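Warlow Community Pages > Household > Washing and drying > Using a coin laundry

How to do a wash at a coin-operated laundry

If your own machine has broken down, or you have moved somewhere without one, a coin laundry will see you through. These notes were written for new tenants in Cliswood but will do for most places with coin machines.

Before you leave home

Sort the washing into one bag per load. It is much easier to do this on your own floor than on the bench in the laundry. Keep whites apart from colours, and keep towels apart from anything thin. Reds and strong pinks go in a bag of their own the first few times.

Empty every pocket. Do up zips and turn jeans inside out. Put small things such as socks in a net bag if you have one.

Take your own powder or liquid, measured into a jar with a tight lid. The vending box at Cliswood often runs out. Take more coins than you think you need. The change machine there only accepts notes, and it was out of order for most of February.

Choosing a machine

Look inside the drum before you put anything in. Run your hand round the rim and the rubber and check for tissue, hair or a forgotten sock. If the drum smells strongly of softener, use another one.

Most laundries number their machines. Make a note of yours. On a busy morning every load looks the same through the door, and if a machine swallows your money the number is the first thing you will be asked for.

Machines in a row usually share one layout, with the buttons on a panel at the front of the top. Read the buttons before you pay – on many machines the cycle can't be altered once it has started.

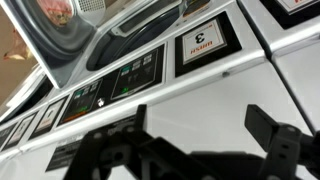

Tsehay Abera found that a full drum was her main mistake. She used to pack it to the top to save paying for a second load, and the middle of the pile came out with powder still on it. She now stops when she can still get a hand in flat above the clothes, and says the second load costs her less than washing everything twice.

Starting the wash

1. Load the clothes one at a time, shaken out. Spread heavy things round the drum.
2. Add the powder or liquid. Use the drawer or tray if there is one, and follow the notice on the wall if there isn't.
3. Shut the door firmly. Check that no sleeve is caught in it.
4. Pick the cycle. Warm is enough for everyday clothes. Use hot for bedding and tea towels.
5. Put in the coins one by one and wait for each to drop.
6. Press start and stay until you hear water.

Note the time and come back 2 minutes early. Other people will be waiting, and some will lift your things out on to the bench.

Drying

Shake everything out again before it goes in the dryer. Clean the fluff filter first. Take shirts out while slightly damp and hang them up at home.

Notes by Pouran Safavi. Last changed December 19, 2022.

Contact | © Warlow Community Pages | Back to top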